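PRADLOW BAKING AND PRESERVES CLUB
Minutes of the meeting held on 2nd November at Noltton Hall

In the chair: Osaze Oyelaran

1. Apologies and previous minutes
Apologies were received from two members. The minutes of the previous meeting were approved with one correction: the oven temperature given under item 5 should have referred to the shortbread class and not to the fruit loaf.

2. Guest baker evening
The Chair reported that the guest baker from Zostden had agreed to attend in April and would demonstrate a baked lemon cheesecake and a chilled version set with gelatine. Members asked that the recipe be handed out on the night, with the tin size stated in inches as well as centimetres. It was agreed that a charge of £4 be made to visitors and that members be admitted free.

3. Recipe booklet
The draft now contains 60 recipes. Several entries still lack a baking time, and two chutneys appear under different names but are otherwise identical. It was agreed that the longer version be kept. The printer's quotation for 300 copies was accepted. The section on steamed puddings will be moved ahead of biscuits, as requested by the Dagdag members.

4. Drinks and recycling
Members were reminded that plastic drinks bottles should be taken to the recycling point after each meeting and should not be placed with the food waste. Jam jars are to be kept separately for the preserves table, with lids where possible.
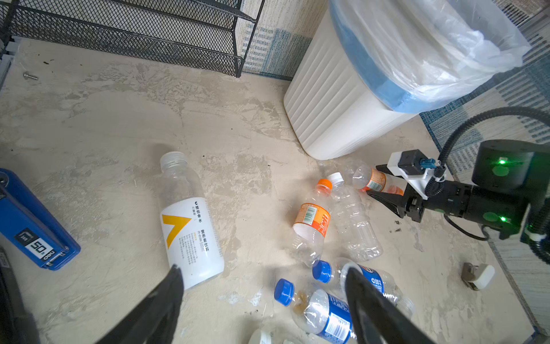 Discarded plastic drinks bottles on a concrete floor.

A proposal to provide squash in jugs at future meetings was carried. Members are asked to bring their own cups.

5. Kitchen equipment
The large mixer has been repaired and may be used again on its lower speeds. The purchase of two loose-bottomed tins was approved. A request for a second set of scales was deferred until the hall's charges for next year are known.

6. Any other business
A member asked whether shop-bought pastry would be permitted in the open tart class. After discussion it was agreed that it would, provided that this was stated on the entry card.

The Chair closed the meeting.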